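Slide 7: Sealing calcite stone

Start with the chemistry. Marble is calcium carbonate. Acid dissolves it at the surface and leaves a dull patch. A sealer slows staining and does nothing for etching. Say this twice, clients mix the two up.

Slide 8: Ikelano test panels

Honed finish, 400 grit. One coat of penetrating sealer, 30 minutes dwell, wipe dry. Lemon juice applied at 42 days. Etching on every panel, sealed or bare. Oil staining on the bare panels only. Dezső Bakos has the raw sheets if anyone asks.

Slide 9: Choosing a pattern

Busy veining hides light etching better than a plain field. Mention the Espinoza kitchen, where the owner picked plain white and called back in March. Pause here for questions on finish.

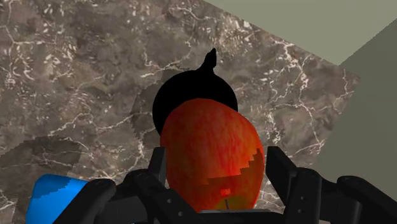 Brown and gray marble with branching white veins, red apple in the foreground.

Slide 10: Maintenance

pH-neutral cleaner only. Water drop test once a year. Reseal when the drop darkens the stone. Hand out the care sheet before the break.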